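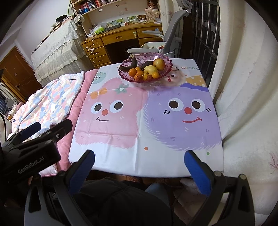 Notes on fruit, second week

The task is to take one piece of fruit out of a bowl and set it on the tablecloth, then put it back. I record it sitting down, with the table close to my knees, because standing demos drift. My wrist ends up at a different height every time I shift my weight, and the height shows in the trajectories as a slow wobble that the policy then copies.

I did 375 demos in February. Inês Vilela went through them and kept most. The rejects fell into two groups: closing the fingers before the pads were level with the fruit, and pulling back too fast after release. Both are habits of a person who already knows where the fruit is. The policy has only the wrist view and the finger opening to work from, so a grasp that I complete from memory teaches it very little.

Some points on the objects themselves.

Mandarins are the easy case. They are small compared with the opening, close to round, and tolerate a bad approach angle. The trouble is clustering. When they sit together at the front of the bowl, one finger has to go down between the fruit and the glass, and the rim is wavy, so the clearance depends on where I come in. I now approach over a low part of the rim and tilt before descending.

The pear is worse. It lies on its side and rolls toward the narrow end when squeezed off center. I take it across the widest part and wait a moment before lifting.

The banana I pick last. An overripe one deforms under the pads and does not recover, so each attempt changes the object for the next. Salvador Guerreiro thinks this is useful variation. I think it belongs in a separate batch, and at the moment it is in one, labeled by hand.

Jujubes I have stopped picking. They stay in the bowl as clutter.

Translucent glass was a deliberate choice over the steel bowl we used at Seixas. Steel gave reflections of the fingers, and the tracking lost a few frames on each descent. With glass the contents show faintly through the side, and I have not yet checked whether that helps or hurts.

The printed cloth stays on. A plain one gave fewer features to track and the pose estimate jumped when the fingers covered most of the view. I smooth it between sessions but leave the fold creases.

Current procedure: start with the fingers fully open, hold still for 2 seconds, pick, place, hold, return. I stop after 14 in a row, when my grip starts to tire. The next batch goes to Inês on Friday, mandarins and pear only.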